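Sketusgate Library Reopens Its Reading Room, Quietly

SKETUSGATE, August 4, 2024 – Sketusgate Library will reopen its ground-floor reading room this month after a refit that was meant to be finished in June and, in the best local tradition, was not.

The work was carried out by Feston firm Kruger Joinery, which has spent the summer taking out shelving put up in the days when the town expected to own a great many more encyclopaedias. In its place are lower shelves, a proper children's corner and 30 seats, none of which wobble at the time of writing.

All 2,358 books removed for the refit have been in storage at the Sikcombe depot. They are coming back in order of popularity, so readers will find crime fiction in place from the first morning. Local geology will follow when the van is free.

"We asked people what they wanted and they told us, at length," said a spokesperson for the library. "Mostly they wanted somewhere to sit, better light and fewer posters about the photocopier. We have managed two of those and are in talks over the posters."

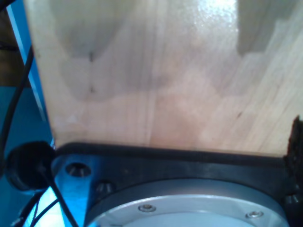
Pale wood with a glossy finish, catching the light.

Opening hours have been extended, with the doors now closing at 7 in the evening on weekdays. The library accepts that this is not exactly nightlife, but points out that the bakery shuts at three.

Borrowing rules stay as they were. Members may take out up to 13 items at once, a limit set long ago for reasons that did not survive in the minutes. Fines for children's books have been dropped. Fines for adults remain, and several of you know who you are.

The local history collection will stay upstairs, where it has always been and where visitors have always had trouble finding it. A new sign has been ordered. The map cabinet can be opened on request, though the second drawer needs a firm hand.

Entry is free and there is no need to book. Tea will be served on the opening morning until the urn runs out. Anyone returning books borrowed before the refit should take them to the front desk, where no questions will be asked about the state of the covers.

ENDS

Notes to editors: Sketusgate Library is on the market square, opposite the bus shelter. Press visits can be arranged at the front desk during opening hours.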